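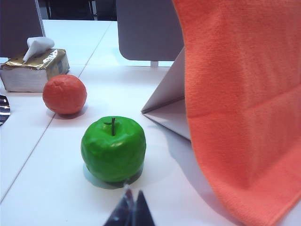 ## Ecaterina Grecu on dance musicals, bad tape and the long road to *Flostmont*

Ask Ecaterina Grecu when she first wanted to make a movie with dancing in it and she gives you a running time. "Ninety-three minutes! That was the tape. My uncle had recorded an old tap picture off television and the last number was missing, so for years I made up the ending in our hallway, in socks, with the radio on."

She's laughing as she says it, and she keeps laughing for most of the two hours we spend in the back room of the Badari, the old single-screen theater where *Flostmont* had its first public showing in April. If you haven't caught it yet, please do. It's a musical set in a mill town during one very hot summer, it has eleven songs, and I came out of it wanting to walk home the long way so I could hum the second one again.

The story follows Du, a night-shift loom mechanic who can't sing (the movie is very firm about this) and who gets talked into choreographing the town pageant. Grecu wrote the first draft in six weeks and then spent four years rewriting it.

"The first draft had a villain," she says. "A mayor, with a cane! He had a song and everything. I loved that song. But every time he came in, the town stopped being interesting, because all anybody could do was be against him. So I cut him and gave his melody to the bakery women, and suddenly the bakery women were the best thing in it."

They are, too. The bakery number is the one people talk about in the lobby, and it was shot in two nights with 40 dancers, most of whom had never been in front of a camera. Grecu found them through dance schools, a wedding band and one very long open call. "We saw 411 people. I have the sign-in sheets at home, I can't throw them out. I wanted people who danced like they'd been doing it at parties their whole lives. You can teach a count. I don't know how you teach somebody to look happy about their own elbows."

I asked about the camera, which stays back much farther than in most recent musicals and often lets a whole chorus play without a cut. She sat forward at that.

"Feet! Show me the feet! I get so sad when there's a wonderful dancer and I'm looking at her chin. We had a rule on set that if I couldn't see the shoes we went again, and the crew got sick of me, they really did. They had it printed on a shirt by the second week."

The music is by the duo Pristent, who had scored two short films before this and had never written for singers. Grecu sent them no references, only a list of sounds she wanted to hear somewhere: a screen door, a loom starting up, somebody sweeping. All three ended up in the percussion, and the loom opens the picture. (Listen for it under the titles. I missed it the first time and was delighted the second.)

"They sent me a demo at one in the morning and I played it in the kitchen until my neighbor knocked," she says. "I thought I was in trouble. She wanted to know what it was."

There were hard stretches. The original lead left a month before shooting, and the pageant finale, planned for a riverside lot, had to be moved into a school gym after the lot flooded. She talks about the gym with real fondness now. The floor squeaked, the sound team hated it, and the squeaks stayed in the mix. "It's the rhythm section of that scene. I would fight anyone who tried to clean it up."

At the Badari that first night, all 328 seats were taken, and she watched from the projection booth with her shoes off. When the bakery number finished, people clapped in the middle of the movie.

"I've seen audiences do that in old footage and I always wondered how it felt," she says. "I grabbed the projectionist's arm so hard. Poor man. He was eating a sandwich."

Her next script is already under way, and she'll only tell me that it has a ferry in it, and a brass band, and that the brass band doesn't get along. Then she asks whether I remember how the second song in *Flostmont* goes, and of course I do, and we sing the first verse rather badly across the table while somebody in the lobby runs the popcorn machine.

*Flostmont* returns to the Badari for a week of evening shows starting July 4, 2019, with a sing-along on the last night.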